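Soft objects and the reset rule — does anyone follow it?

Started by wodosus_pete

Our house rules for pick-and-place recording say the object goes back "in a natural pose" before every take. Fine for a mug. What is the natural pose of a soft toy? Ingegerd Lundgren wrote the rule and has since moved to Magnusson, so I can't ask her. We record on Sunday and I'd like it settled.

gripfast
Drop it from a hand's height and leave it. However it lands is natural. We've done 400 takes that way and the only complaint was from the person doing the dropping.

jaruwan_k
Disagree with gripfast. Drop it and half your takes have the thing face down near the edge, where the arm can't reach. Then somebody nudges it, doesn't write down that they nudged it, and you've got a rule with a hole in it. We use a printed card of 30 poses and work through it in order. Dull, but you can check it afterwards.

gripfast
A card of poses for a teddy. I've had job interviews with less structure.

jaruwan_k
And did you get the job?

wodosus_pete
Leaving gripfast's career aside, what do you both do about ribbons and ears? Esben on our side wants anything that can flop put straight before each take. Borghild says leave it all alone.

vimwood_tidy
With Borghild on this one. Our written practice is two lines long: fingers open and clear of the object before you start, and hands off once it's down. No smoothing, no plumping, no turning the face towards the camera because it looks sad. A blue bear on its back, or a bit on its side, with the bow any old how and one ear half under its head is a perfectly legal start.

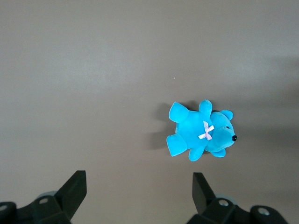
The bit people skip is wiping the table. Put it on the sheet with a box to tick, or it gets done on the first take and never again.

gripfast
Ours has a box. It was ticked for the whole of May in one go, same pen.

jaruwan_k
Take 739 in our last set has a biscuit crumb in it bigger than the gripper pad. The box was ticked.

wodosus_pete
Right. Card of poses, no grooming, wipe every take and initial it. Esben will sulk. Gripfast, you're welcome to keep dropping things at your end.

gripfast
I was going to anyway.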